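Samitz District Police: Questions About Case Records and Witness Statements

Last updated 1 August 2023

How can I ask for a copy of my statement?

You may ask at the front desk in Samitz or in Jurncombe. Please bring a document with your photo and the case number, if you have received one. For a first copy there is no fee. The copy is normally ready within 40 days, but in open cases the investigator must agree first.

I remembered something after I signed. Can I change the statement?

The signed statement stays as it is. You can give an additional statement, and both will be kept together in the file. Call the records line, extension 2677, and say that you wish to add information.
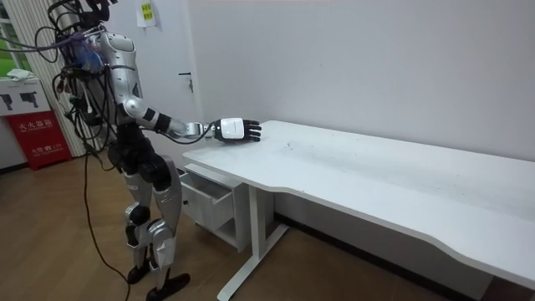
A humanoid robot at a long white desk.

Can I know if two cases are connected?

We answer this only when the investigators have confirmed it in public. If you read in the news about a possible connection, please do not understand it as our position.

My relative was the victim. Who will inform me about the case?

One family contact officer is named for each family. In serious cases there can be two officers. They will tell you about arrests and court dates, but they cannot show you evidence.

Where do I go if I live in Lennox?

The Lennox office has been closed to visitors since April. Residents of Lennox and Lorard should use the Jurncombe desk. Letters sent to the old address are still forwarded to us.

May I speak with journalists about what I saw?

It is your own decision. We ask witnesses to wait until their statement is taken, and not to give the names of other witnesses. If a reporter comes to your home and does not leave when you ask, you can call us.

Is an interpreter available?

Yes, and you do not pay for it. Please tell us the language when you make the appointment.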